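April 30, 2019 – bin sorting, both arms

Good day today! Ran the hardware sorting task with the new sampling scheme Xiaoqing suggested, where the policy picks from 8 candidate grasps per step and we keep the one the critic likes best. Before this we just took the mean and hoped. 80 trials since the morning, same start poses as the last batch, and the failures dropped to 13. I had to recount because I didn't believe it.

Most of what's left is small stuff. Nuts on their sides are still a pain, and the left arm gets shy when it comes in over the compartment walls. Bolts are lovely now – it goes straight for the head and hardly ever second-guesses. 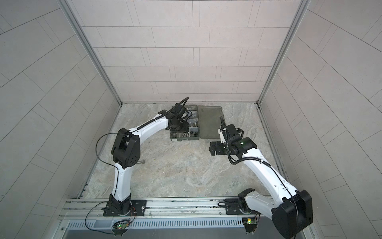

Left gripper over the organizer, right arm holding off to the side. Lid on the table, one stray bolt.

The handoff timing is the part I'm really excited about. Benedek's change makes the waiting arm hover instead of going all the way home, and it cuts so much dead time. Only 4 near-collisions flagged in the whole run, all of them soft stops, and all with the old velocity cap (my fault, forgot to load the Akl config until after lunch).

To do:
Rerun with the cap fixed, same seeds
Ask Marlene if the critic scores get logged per candidate or only for the winner – I need all 8
Try Eirlys's idea of shuffling the compartments between trials
Plot Zustham baseline next to this one, same axes this time

Luana wants the numbers for the group talk. Sent her the raw table, plots tomorrow.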